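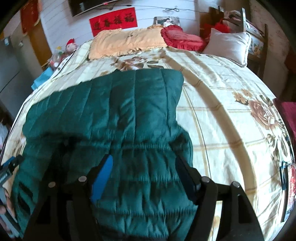 *Teal-green quilted jacket on a floral quilt.*

## About Tiongson Mending

We fix coats. We also fix quilts, sleeping bags and the odd dog bed, but coats pay the rent.

Wilfredo Marquez opened the shop with one sewing machine and a sign that misspelled "alterations." The sign is still up. Replacing it was quoted at $383, and by then people had started using it to give directions.

Razia Sandhu runs the front counter and will tell you, kindly, whether your zipper is worth saving. Noel Cabanatuan does the down work in the back room, where the door stays shut and sneezing is frowned upon. Last winter the two of them saw 1,173 garments through the shop, of which 19 were never picked up. If you own a brown parka with a concert ticket in the pocket, we'd like a word.

### What we charge

Small tears start at $19. A new main zipper is $63, including the one you already tried to fix with pliers. We give a price before we cut anything, and we stick to it.

### When to come

September is quiet. The first cold Friday is not – the line goes past the bakery, and everyone in it needs their coat by Saturday. We're open until six, and there's a drop slot for anyone who'd like to avoid Razia's opinion of their pockets.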